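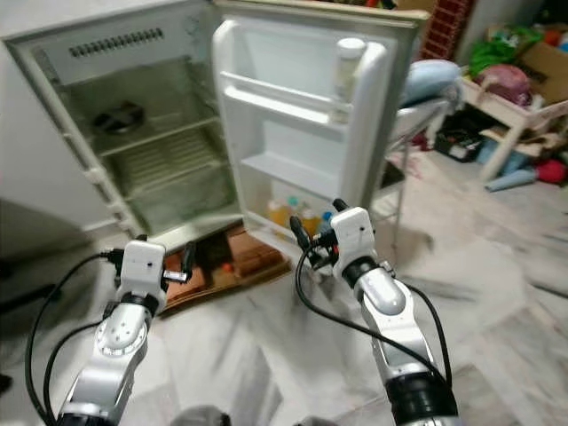 What changed at Urkdale when the fridge jobs went to the arms

I've worked at the Urkdale depot for long enough to have cleaned more second-hand fridges than I care to think about. We take in small appliances from student housing and motels, clean them, test them and send them back out. Since July a good part of the handling has been done by a two-armed robot from Bivmont, and a few people have asked me what that's like, so I'm writing it down.

The bar fridges are the bulk of it. In a busy month we get 300 through the door. Each one has to be opened, emptied, checked for cracked shelves and bad seals, wiped out and plugged in overnight. It isn't hard work but you do it bent over, and by the afternoon your back knows all about it. Most of the old injury reports in the office are for backs and knees.

The robot has the door side of the job. It works on one fridge at a time, at floor level, and its task is the bottles. People leave them in the door bins, usually jammed in behind the front lip where you can't get your fingers around them. The one in the photo has a tall white bottle up behind the rail and a cluster down in the bottom bin, one of them yellow with a blue-capped one further along. The main compartment has just its wire shelves and a dark round thing up top, so the door is where the work is.

It's slow. I can clear a door like that while the arms are still lining themselves up. Tall bottles are easier for it than short ones, and anything that has leaked and gone sticky is a problem. When it can't manage, it stops and waits, and one of us goes over and does it by hand. On our floor that counts as an assist, and we write assists in the book. The first full week we had 73. Last week it was 3 on the morning shift, though we also had an easier lot of fridges, so I wouldn't read too much into that.

What I didn't expect was how much the rest of the day would move around to suit it. We used to clean wherever there was room. Now the fridge has to sit at a certain angle with the door all the way back, and it has to be there before you call the arms over. Magdalini Kourkoulas, our shift lead, rewrote the intake sheet twice to fit this in. The old sheet had a box for "contents removed". The new one has a box for who removed them, and if it was one of us, why.

Some of the crew don't like that last part. It feels like explaining yourself for doing your own job. Magdalini took it to the Bivmont people and they said the reasons help them fix what the arms get wrong, which is fair enough, but it's still us filling in the form. She got them to cut it down to a tick and one line.

Nobody has been let go. I'll say that plainly as it's the first thing my brother-in-law asked. Two casual positions weren't filled again after winter, and I don't think that was a coincidence. The people who are left do more testing and less bending. I've been trained on the compressor checks, which I'd been asking for since we were still over in the Folden shed, and that came with a small bump in pay.

The other side of it is that the day is quieter. Stripping out fridges was dull but you did it in pairs and you talked. Testing is mostly one person and a meter. A couple of us have started taking morning tea at the same time on purpose, which sounds silly written down.

My own view changes from week to week. My knees are better. I still find it odd to stand and watch a machine go after a bottle I could reach in two seconds, and I've had to learn to leave it alone — if you step in early, it goes in the book as an assist.

Unit 2503 was the last one I did completely by hand, start to finish, door and all. It was a Peltonen with a bad seal and it went to scrap. The next load is due from the motels this month and Magdalini wants to try running the arms through the lunch break, with one of us rostered nearby. We haven't agreed on who.

Posted November 2024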